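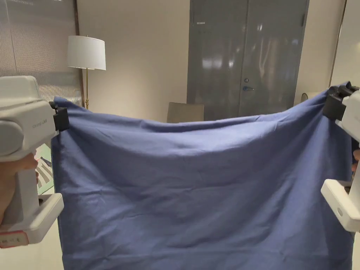 Progress report to the Lozano Fund, June 23, 2019
Project: Guest-room training at Brerkine House
Prepared by Dayana Taipe

The first course has finished and the second has started. We spent the 4,000 from the spring payment on wages for the trainer and on bus passes. Receipts went to Guadalupe Salinas with the last claim.

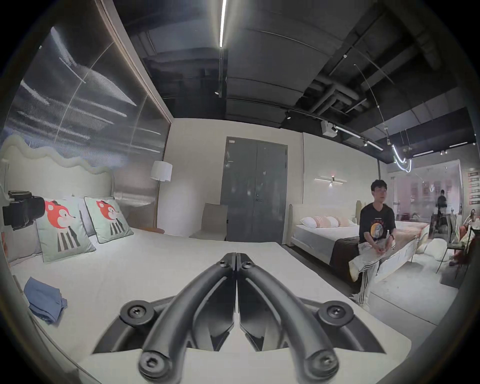

Attendance was better in the mornings than in the afternoons, so the second course runs mornings only. We had 55 applications for it, more than we can take. The rest are on a list for October.

The Lallness guesthouse has agreed to take trainees for paid work trials. Drirkeo, the laundry firm, has not signed yet – their manager changed in the spring and we had to begin the talks again.

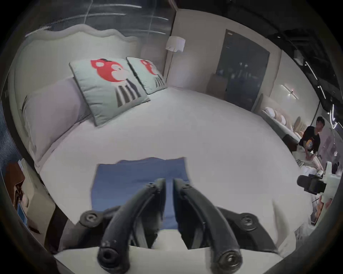
The written part of the course needs work. Several trainees found the safety booklet hard to follow, and we are rewriting it in shorter sections. Printing 100 copies will come out of the existing materials line.

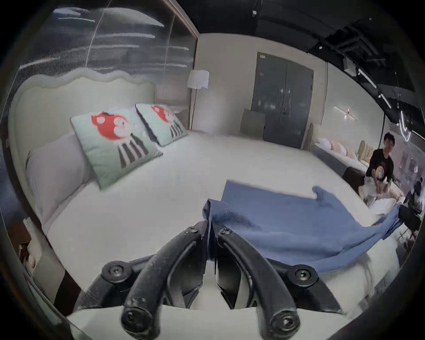

Linen is the one budget line we expect to overspend. Replacements cost more than we planned, and the blue cloth on the white mattress is the kind of color mix we want to move away from, as it means separate washes. We ask to move 50 from travel to cover this.

The next claim will come with the October report.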